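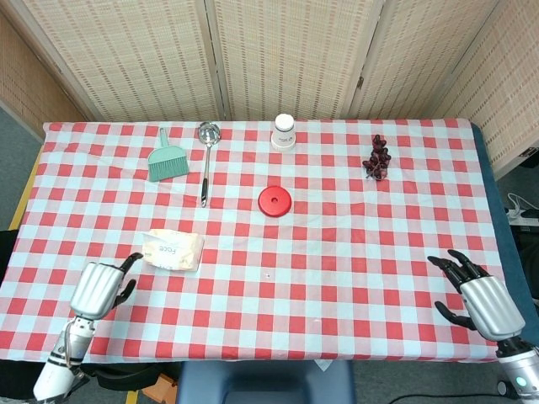

Rule 7 was the one everyone at Vovetden hated. Hands open, then wait. Wait for what - the manual never said.

I was on nights that March. Learned the rules on the bus, all 40, lips moving. Rule 1, clear the people. Rule 2, clear the floor. Rule 12, never reach across one thing to get another. Go round, or move the first thing. My gran used to say that about gravy.

Twenty past three. Ladle, brush, cup, grapes. The tissues nearest, and the unit stopped over the cloth, fingers half curled. Supervisor on the line from Kundano, shouting. Override it, we're behind. 164 trials owed by morning and she wanted them clean.

I had the key in. Turned it halfway.

Then I thought, grapes. Rule 31 or whichever, soft things last. It had been told grapes first. Somebody had typed the list in the wrong order. Me, probaly. Tired, cold tea, wrong order.

It wasn't stuck. It was waiting, like it says to.

Key out. Fixed the list, signed it, wrote my own name in the fault column - hand shaking a bit.

"Well?" said the line.

"Rule 7," I said, and pressed go.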